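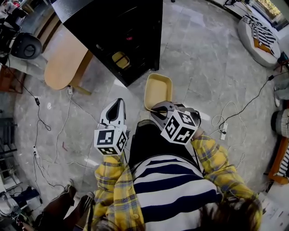

One of the operators objected, in a comment returned with the first batch, that a demonstration given by hand is too forgiving: a person corrects a poor grasp without noticing, and the recording then presents the correction as part of the skill. The objection was raised again at the Irnura site and led to the changes in procedure set out in this section.

Figure 3. Demonstration with a pair of hand-held grippers, each fitted with a marker cube. A tray lies on the floor in front of the operator, and a second is on the cabinet shelf.

3.2 Collection of demonstrations

Two methods of showing a task were compared. In the first, referred to as Flekby, the operator holds one gripper in each hand and carries out the task directly (Figure 3). The position of each gripper is recovered from the printed patterns on its cube, and no robot is present during recording. In the second, referred to as Jugah, the operator drives a two-armed robot from a separate desk and sees the workspace only on a screen. The same 12 tasks were used for both. All of them involve moving household objects between the floor, a table and a low shelf.

The set contains 1,000 demonstrations, of which 495 were recorded with Jugah and the remainder with Flekby. Recording for the main set closed in December. Each operator completed five practice attempts per task before any attempt was kept. Practice attempts were stored separately and were not used in training.

In response to the comment quoted above, operators using Flekby were asked to pause briefly before closing the fingers and to release and start over if the first grasp failed. Attempts with a second grasp were labeled as such. They were kept in the set, as recoveries of this kind are useful to the learned policy provided that they can be told apart from clean attempts.

Operators were also asked to keep both cubes in view of the head camera. This proved difficult in tasks close to the floor, where the natural movement is to turn the wrist inward and hide the printed faces. Where a cube was lost for a short interval, its path was filled in from the readings on either side; where the interval was longer, the attempt was discarded. Jugah attempts did not need this step — the joint positions are read from the robot itself — but they took longer to record and contained more pauses.

Rooms were left furnished as they were found. Sitora, the tool used to review the recordings, shows both grippers' paths beside the video and lets the reviewer mark the start and end of each task. Reviewers worked from written rules and were not told which operator had made a recording. The effect of the two methods on task success is reported in Section 4.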